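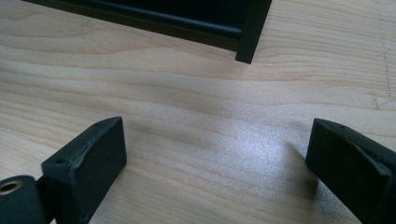

Caring for a Pale Wood Tabletop

Light wood shows grease and cup rings sooner than dark wood does, but it is easy to look after if you keep to a few habits.

Daily wiping
Use a soft cloth wrung out in warm water with a drop of dish soap. Wipe along the grain, then go over it with a dry cloth. Skip scouring powder and the green side of the sponge.

Pencil and gray marks
Try a clean white eraser first and rub lightly. If the mark stays, it is probably a scratch. On an oiled top, a fine scratch can be sanded by hand with 290 grit, always with the grain. Do not sand a lacquered top, as you will go through the finish.

White rings
Leave them overnight. Many fade without help. If not, lay a dry cotton cloth over the ring and press with a warm iron, no steam, for a few seconds at a time.

Oiling
Test a drop of water. If it soaks in, the top needs oil. Put on 2 thin coats, 6 hours apart, and wipe off all the extra each time. Rinse oily rags and hang them flat outdoors to dry. A heap of them can catch fire.

We oil ours in March, when the windows can stay open. Hardware stores in Testcombe carry clear oil in small cans, and one can does a kitchen table with some left for the cutting boards.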